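Share 12 | Comments 4

PRESS RELEASE

Skemura opens equipment planning service for building cleaning companies that consider robots

18 Oct 2024

Skemura, a consulting office for cleaning and maintenance companies, today announces a new planning service for customers who want to buy or lease robots for indoor cleaning. The service is called Văn. It helps a company decide which tasks are ready for a machine, how much money should be reserved, and what must be prepared in the building before any order is signed.

The service was tested since August with Teltero, a contractor that cleans small offices, clinics and shared work buildings. Teltero has 306 washrooms under contract. Most of them are small, and many of them were built in a time when only a person with a bucket was expected to enter.

"We received offers from four suppliers and we could not compare them," said Hollis Strickland, operations director of Teltero. "One gave a monthly price, one gave a price per square foot, one wanted us to buy everything in the first year. All of them showed us a video of a wide corridor. Our cost is not in the corridor. Our cost is in the washroom, at the basin and the mirror and behind the door."

Planning starts from the task

In many companies the budget for automation begins with a catalog. The Văn service begins with a task list. A planner from Skemura visits the rooms together with the people who clean them, and writes down every task with its tool, its reach and the time it takes. After this, each task is put into one of three groups: tasks for which a machine can be ordered now, tasks which should be looked at again at the next budget, and tasks which will stay with the staff for the whole planning period.

For Teltero, floor scrubbing in the larger buildings went to the first group. Emptying of bins and refilling of paper went to the second. Mirror and glass work was discussed for a long time, and in the end it was also placed in the second group, with a small budget line for trials.

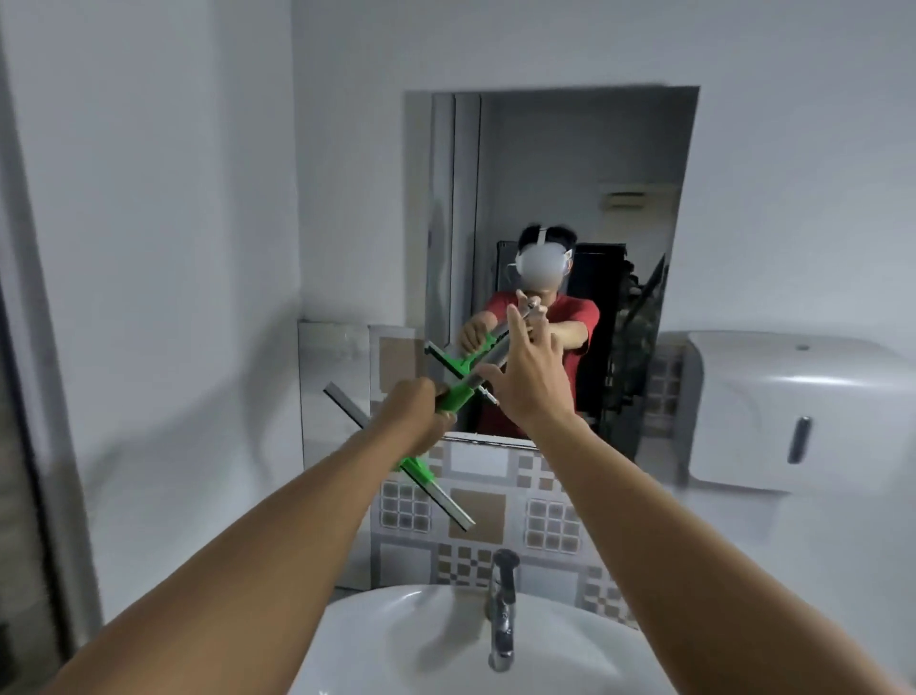 Work with a squeegee looks simple on a task list, but it is difficult to put into a purchase specification. The blade must keep an even pressure on the glass. The tool must pass over a faucet without touching it, and the angle must change when the arm comes near to a side wall or a dispenser. A person does this without thinking. A supplier must be asked for it in writing, with a room size and a mirror height, and must show it in a room of this size before the price has any meaning.

"When the customer writes only 'cleaning of mirrors' in the request, the supplier will answer 'yes'," said Sơn Thân, lead planner at Skemura. "So we ask the customer to write how far the arm must reach over the basin, what is mounted on the wall, and which tool is used today. Then the answer is often 'not yet', and this is also a useful answer, and it costs much less."

What the budget should include

Skemura has found that the price of the machine is only one part of the amount a company must plan. The Văn budget sheet has separate lines for the following:

Purchase or lease of the machine, with the length of the contract and the price for leaving it early.

Preparation of the building. This can be a door closer, a ramp, a charging outlet, or a storage place which can be locked.

Training of the staff, including paid hours for the people who attend. Teltero had forgotten these hours in its first calculation.

Spare parts and consumables. Brushes, blades, pads and batteries are entered with their expected life and with the price from a written quote.

Cleaning of the machine itself. In washrooms this line is bigger than most buyers expect, and some suppliers do not mention it.

Insurance, and the hours of a supervisor during the first period.

A reserve for the days when the machine does not work and the task must be done by hand.

For the first group of Teltero buildings the preparation line alone came to $1260 per building. The amount is not large, but it was in none of the four offers, and it would have been paid from the repair budget of the building owners without their agreement. It is now part of the customer contract.

Lease, purchase or wait

The service does not recommend one way of financing for everybody. A purchase can be correct when the task is stable, the building contract is long and the company has a technician. A lease is often better when the machine is a new type, and the buyer should then ask who pays for transport when the unit goes back for repair. Waiting is also treated as a decision, with a date and a responsible person – otherwise it becomes only a postponement and the same discussion is repeated every year.

For tasks in the second group, Skemura recommends to reserve money for a trial and not for a machine. A trial should take place in the customer's own rooms, with the customer's own fixtures, and it should last 12 working shifts or more. A shorter trial shows mostly the skill of the supplier's technician.

Software and records

The planning data is kept in Bruvirov, a record program developed by Skemura for its own projects. For each room it stores the room size, the width of the door, the position of basins, mirrors and dispensers, and the tasks which belong to the room. Customers can export everything to a normal spreadsheet. They keep the right to use the data with any supplier, also after the project with Skemura is finished.

"The room list was the part I wanted the least, and it is the part we use the most," said Strickland. "We now send it to suppliers before the first meeting. Two of them told us directly that their machine does not fit through our doors. Before, we would learn this on the day of delivery."

The staff in the planning

Skemura asks that at least one cleaner from each building takes part in the task visit, in paid time. Cleaners know which mirror collects soap, which faucet stands too high and which door must be held by a foot. This knowledge is normally not in the contract, and it changes the specification.

Teltero has informed its employees that no position will be removed during the present planning period. The hours which are saved on floors in the larger buildings will be moved to washrooms, where customers complain the most.

"I was a cleaner myself for six years before I made plans for other people," said Thân. "I would not trust a plan that was made only at a desk. You have to stand at the basin and reach for the upper corner of the mirror. Then you know what you are buying."

Availability and price

The Văn service can be ordered from today by companies and public owners with at least 100 rooms under regular cleaning. Smaller owners can join in a group, if their buildings are of a similar type. The price is fixed after a first call and depends on the number of rooms, the distance between the buildings and the quality of the existing floor plans. Skemura takes no commission from suppliers of machines.

A blank version of the budget sheet, without the room records, is sent free of charge to any company which asks for it through the contact form.

About Skemura

Skemura advises cleaning and maintenance companies on equipment, work planning and tenders. The office works for contractors, schools, clinics and property owners.

About Teltero

Teltero is a contractor for daily cleaning and window cleaning in small and medium buildings.

Comments (4)

marla_fm
Does the sheet handle leases that roll over automatically? We got caught with one on a floor scrubber and paid a full extra year.

Sơn Thân, Skemura
Hello Marla, yes, there is a field for the notice date. Please put also the name of the person who must send the notice.

Dunc P.
12 shifts is optimistic if you have night crews. Ours needed that long just to stop parking carts in front of the charger.

keys_and_mops
Glad to see cleaning the machine has its own line. Requested the blank sheet, waiting for the email.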